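Use the Good Dishes

My aunt had a cabinet in her dining room that we were not allowed to open. Inside were the good dishes, a full set with a thin gold line around the rim, and I ate at her table for most of my childhood without ever once eating off them. When she moved to a smaller place in April, she asked if I wanted them. I said yes right away, drove them home wrapped in bath towels, and then (you can see this coming) put them on the top shelf of my hall closet.

They stayed there for weeks. Then my neighbor Zarmeena Warraich came over for soup, saw me digging out two chipped bowls, and asked what I was saving the nice ones for. I didn't have an answer. I said something about guests. She said, "I'm standing right here."

So I've been thinking about this a lot, probably more than a set of dishes deserves, and I've come around to a pretty strong opinion. We should use the good stuff. All of it, on regular nights, with leftovers on it.

I know the argument on the other side because I grew up inside it. If you use nice things, they break. Sure! They do. I've already lost a saucer, and I felt sick for an entire evening. But I've also lost things I was saving. I had a fancy candle that faded and stopped smelling like anything. I had a tablecloth that went yellow along the folds. My friend Zane Navickas kept a bottle of wine for his fortieth birthday and then for his wedding and then for the new house, and by the time he opened it he poured the whole thing down the sink.

There's a money side to this too, and I don't want to skip over it. My aunt saved her dishes because she'd paid for them a piece at a time, and replacing one would have meant going without something else. I get that. If somebody has real reasons to be careful, I'm not going to lecture them from my kitchen. What bugs me is people like me, who spent 40 dollars on cloth napkins and then kept using paper towels. That's just buying something for a drawer.

And the drawers fill up. I went through mine last month and found guest soap, guest towels, and a set of cheese knives still in the plastic. I have a small table and four chairs. Who did I think was coming?

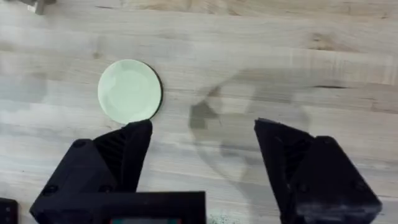
What surprised me is how fast the good dishes turned into plain old dishes. For the first week I washed them like they were made of eggshell. By the third week I was stacking them in the rack while talking on the phone, and I liked them better that way. I know now which plate has the little bump in the glaze. I know the soup bowls are too shallow for anything with noodles, which I would never have found out from the hall closet, and I've got strong feelings about it.

I finally told my aunt. I was nervous, to be honest with you, and I brought up the saucer first to get it over with. She wanted to know what I'd been serving on them. Toast, I said. Scrambled eggs, takeout dumplings, a grilled cheese I burned on one side. She was quiet for a second and then asked if the gravy boat pours all right, because she had always wondered.

I haven't tried it yet. I'm making gravy this weekend.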